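1/ Montagem de "Nullunachos", gravuras de Sanaa Alaoui, na galeria Benotberg. Abre em março, às 19 h.

2/ São 142 provas em papel de algodão, tiradas de 4 matrizes de cobre. Numeração a lápis, margem inferior esquerda.

3/ Molduras da Nustumier, sem passe-partout — a marca da chapa fica à vista. Eixo de parede a 1,50 m.

4/ Iluminação limitada a 50 lux. Sala Cheng com regulação independente.
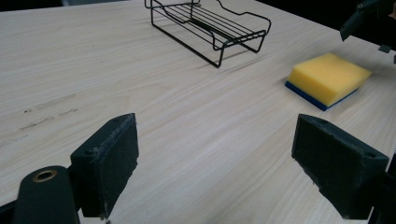
5/ As provas estão à venda? Só as da segunda tiragem, com pedido feito na receção.

6/ Catálogo de 226 páginas, cosido à linha. Texto em português e francês.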